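Crate (container)

A crate is a stiff, open or closed container used for moving and keeping goods. Usually box-shaped, usually made to be lifted by hand.

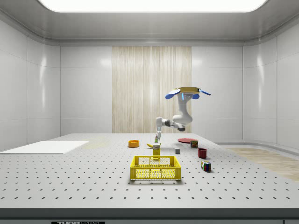
The word covers a lot of ground. In shops and warehouses it mostly means a reusable plastic tray with sides. In shipping it still means a wooden frame nailed up round something heavy. In the home it can be nearly anything with slats or holes that isn't a basket.

Contents
1 Name
2 History
3 Types
4 Materials
5 Making
6 Design
7 Use in the home
8 Pooling and return
9 Cleaning
10 Disposal
11 See also

Name

Generally traced to Latin cratis, a hurdle or woven frame. The same root gives "grate". English use for a packing case is old, and for a long time the word was tied to pottery and glass, which travelled in open wicker or slatted frames stuffed with straw. Box, case, tray and crate overlap a good deal. Rule of thumb — if you can see through the sides it's a crate, if you can't it's a box. Plenty of exceptions.

History

Early crates were woven. Willow, hazel, split ash, whatever grew nearby. Light, cheap to mend, not much good for stacking. Sawn timber changed that, and by the railway age the slatted wooden crate was the normal way to send fruit, bottles, eggs and live birds. Growers often branded or stencilled the ends. Paper labels came in later and are now collected in their own right.

Wire crates were common for milk and soft drinks in the first half of the twentieth century. Strong, but they rusted, bent and were very noisy. Plastic took over from wire and wood in most dairies and breweries during the decades after the war, at diffrent speeds in different countries. Cardboard took much of the one-way fruit trade at the same time.

Types

Bottle crate. Divided inside so that bottles don't knock. Number of cells depends on the bottle and the country. Usually has a hand hole at each end.

Milk crate. Square or nearly so, open mesh sides, heavy base. Widely taken and used for other things, to the annoyance of dairies.

Produce crate. Shallow, vented. Soft fruit goes in the shallowest ones, roots and cabbages in deeper.

Bread tray. Very shallow, wide, often with two stacking heights depending which way round it is turned.

Folding crate. Sides drop inwards on hinges. Takes up much less room empty. Hinges are the weak point and the first thing to go.

Packing crate. Timber, made to measure, for machines, stone, artworks. Sometimes has a sheet-lined inside, in which case some trades call it a case instead.

Pet crate. A different use of the word really, see Dog crate.

Materials

Most reusable plastic crates are high-density polyethylene (HDPE) or polypropylene (PP). HDPE stays tough in the cold, so it is liked for dairies and freezers. PP is stiffer and stands warmth better but can crack if dropped when frozen. Both go chalky and brittle after long sun unless something is added to the plastic to slow it down. Dark colours tend to last best outdoors.

Wood is still used where the load is heavy or an odd shape. Softwood mostly. Timber crates crossing borders normally have to be heat treated or otherwise treated against insects and marked to show it. Plywood and similar boards are generally let off this because of how they are made.

Making

Plastic crates are injection moulded. Melted plastic is forced into a steel mould, cooled, pushed out. The mould is the dear part. A run of 1,000 crates would hardly pay for one, so makers keep a small number of standard sizes going for years.

The mesh pattern saves plastic and weight and lets the part cool evenly. Corners are thickened as they carry the load when stacked. Ribs under the base stop it sagging.

Karari, a pattern of folding crate sold with a lift-out base, is made in 3 depths on one footprint. The older Drilis bottle crate was a fixed-side type with rounded corners, dropped when the bottle it was made for changed shape.

Design

Stacking. A rim or lip on the base sits in the top of the crate beneath. Without it a stack creeps sideways on a lorry.

Nesting. Sides taper so that empties slide into each other. Tapered crates lose some inside space, and they need bars or a half turn before they will stack full.

Footprint. In Europe many crates are 600 by 400 millimetres, or half that, to fit a standard pallet without gaps. Elsewhere sizes vary more.

Handles. Hand holes should be wide enough for a gloved hand, with a rounded top edge. Sharp moulding lines here are a common complaint.

Venting. Matters for anything that breathes — fruit, veg, shellfish. Also lets water drain out. Solid sides are used for meat, fish on ice, and small loose parts that would drop through.

Use in the home

Storage, shelving, record boxes, bike carriers, seats, planters. Records are the well-known one, the older square milk crate being close to the right width for an LP. Planters need a liner or the soil washes out through the sides.

Small mesh crates are sold for cupboards, bathrooms and desks. Same look as the trade ones but thinner walls and not meant to be stacked full. Seven is a silly height for a stack of these, whatever is in them.

Pooling and return

Many trade crates are not owned by the firm filling them. A pool company owns them, hires them out, collects, washes and sends out again. Drimutex crates were run this way, with a deposit on each. Losses are the main cost in any pool. Deposits help, colour coding helps a bit.

Beer and soft drink crates in some countries carry a deposit paid by the shopper, seperate from the one on the bottles.

Cleaning

Food crates go through tunnel washers. Hot water, detergent, rinse, blown or spun dry. Old labels are the usual trouble, glue left behind collects dirt. Mesh sides drain fast but have more edges to clean. At home, a stiff brush and washing-up liquid. Leave upside down to drain.

Disposal

Broken plastic crates are normally ground up and moulded again, often into more crates. Mixed colours come out grey, green or black. Wooden ones are mended, chipped or burnt, though treated timber should be kept off home fires.

See also

Basket
Egger (egg tray)
Intermodal container
Pallet
Tea chest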